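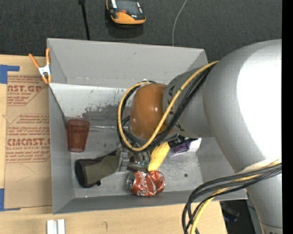

How to Clear Out a Junk Drawer Without Buying Anything

Home Kitchen Closets Garage Contact

Most advice on this subject starts with a shopping list. Bamboo dividers, label makers, a set of clear trays for 32 dollars. I bought the trays once. They held the same junk in smaller piles, and one of them jammed the drawer.

You need an open bin or a cardboard box, a trash bag and 40 minutes. Don't believe anyone who promises you can do it in five.

1. Pull the whole drawer out and tip it into the bin. Picking things out one at a time sounds gentler, but you will stop at the first old photo.

2. Wipe the drawer and leave it to dry. I use dish soap. The special drawer sprays smell nice and that's as much as I can say for them.

3. Sort straight from the bin. Throw out dead pens, dried glue and any key you can't match to a lock. People will tell you to keep mystery keys "just in case." I kept mine for years and never opened a thing with them.

4. Test the batteries. Dropping them on the counter to see if they bounce is a popular trick, and I don't trust it much — a cheap tester settles the question. Tape the ends of the dead ones before you recycle them.

5. Put back only what you have used since February. Scissors, tape, a flashlight, one screwdriver. Tea boxes and the lids of shoe boxes make decent dividers.

6. Whatever is left stays in the bin, in a closet, for 3 months. If you haven't gone looking for it by then, let it go.

Themis Stamatopoulos wrote in to say the waiting period is just a way to put off deciding. Maybe so. I've gone back for a tape measure and a bike wrench, and I'd have had to buy both again.

You will have to repeat this next year. I don't know of a system that prevents it.

Related
Do vacuum storage bags hold up?
Stusley shelf brackets, a second look
50 things you can stop saving
Jozef Vanhove on fixing a sticky drawer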